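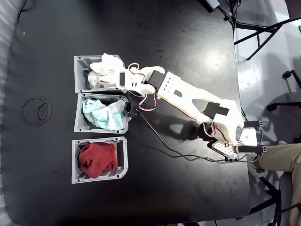

Sorting small fabric by color only works if the bins are set up before the pile is. 1/ I've been redoing the odds-and-ends laundry at the Deltham workroom, meaning socks, wipes, small cloths, anything under hand-towel size. The rule is one color family per bin, three bins to a row, open fronts all facing the same way. White goes at one end, dark red at the other, pale turquoise between them. The white cloth is over the rim in that row and the red one nearly fills its bin, so you get an idea of how little volume these hold. They are for sorting. They are not storage.

2/ Bin shape matters more than bin size. I want an open front, thick walls and a rim low enough to see over when standing. A deep hamper hides the bottom third of its contents, and the bottom third is where the single socks live.

3/ Surface: dark tabletop. Pale lint and pale threads show up on it immediately. On the old white counter I could wipe twice and still leave a film of fuzz. If your table is light, put down a dark mat.

4/ Plastic bags get separated from fabric at the table, before washing. A thin translucent bag next to a pale cloth is easy to miss. I feel each pale item by hand for this reason. Slamet Hutapea found one melted to a dryer drum in October and it took him most of a Monday to scrape off.

5/ Order of work:
Darks and reds first.
Whites second, after wiping hands.
Pale colors last.
Mixed-color items go by the dominant color. A contrasting cuff does not change the bin.

6/ Edvin Kvam asked about red with white at low temperature. No. I ran a new red cloth alone at the coldest setting and the rinse water still came out pink on the third pass. Red gets its own load until the rinse runs clear.

7/ Load size. A full row comes to 260 grams dry on our kitchen scale. That is far too little for a machine, so rows get emptied into mesh bags and the bags wait. I run a load at 8 bags. Fewer and the drum goes out of balance on spin, at least on ours.

8/ Mesh bags: the Tulix ones with the covered zipper. The uncovered zipper catches on knits. Ebbe Öberg still uses a knotted pillowcase and has no complaints, but the middle of the bundle comes out damp. 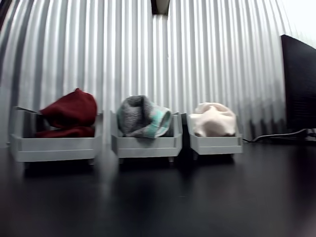 Thread last edited: Monday, 9:08 p.m. (posts 9 to 14 added)

9/ Returning to cuffs, as several people replied to post 5. Gray sock, mint-green cuff: it counts as gray. The body decides. If you sort by cuff you will need a bin for every sports sock ever made.

10/ Bins with small feet are preferable. The gap underneath lets you get a cloth edge in and sweep out lint without lifting anything. Flat-bottomed trays stick to a glossy surface if there is any water under them.

11/ Rolling versus bunching. Rolled is fine for sorting. Before washing, unroll everything. A rolled sock traps detergent in the toe and dries last. Bunched items need one shake, held by the hem.

12/ Fuzzy knits go in inside out. This applies to the dark red one in particular, as red fuzz on a gray sock is visible from across a room and does not come off with a roller. Tape works. Fingernails work better.

13/ Singles. Liam Madigan keeps unmatched socks for a year. I keep them for two loads, then they go to the rag box. The rag box at Skudberg had 908 items in it when it was last emptied, and Märta Grønli matched 80 of them into pairs, so there is an argument for his method. I don't have the shelf space for it.

14/ Labels: I tried them and took them off. The first item in the bin is the label. If a bin is empty, start it with a cloth of the right color and leave that cloth there until the sort is done.

Drying racks will be a separate thread. The Ogilvie rack is still missing a crossbar and I don't want to write it up until the part comes.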